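Search this site Enter keywords Go

Wellside workshop passes halfway point in robot lessons

2018-02-10

A workshop in Wellside has recorded 182 of the 282 examples it needs to teach a robotic hand to pick up everyday objects, leaving 100 still to do.

The work is being carried out by Venckus, a small engineering firm that moved to the town from Graltton in November. Each example is a single attempt at a simple job, such as lifting a bottle or putting a cup back down. An operator guides the arm through the movement while a camera and the arm's own sensors store what happens. The recordings are then used to train a program, called Cuslow, that will later have to work the arm without help. 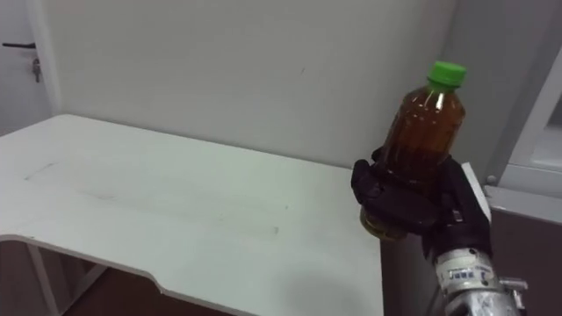
The robotic hand holding a bottle at the Wellside workshop.

Sanaa Lahlou, who runs the recording sessions, said bottles had taken up more time than any other item on the list.

"A full one and a half-empty one behave differently when you tip them, and clear plastic is hard for the camera to pick out," she said. "We do the same lift again and again from different places on the table. It is slow, and you can't really hurry it."

Attempts that go wrong are kept as well, but are stored separately and do not count towards the total. Lahlou said the firm had not yet decided how to use them.

The list covers 12 kinds of object, most of them bought from local shops. Boxes and cups have been finished. Soft items, including cloths and bags, have been left until last.

The first test of Cuslow working the arm by itself will follow once the remaining examples have been recorded and checked. Venckus has not set a date for it.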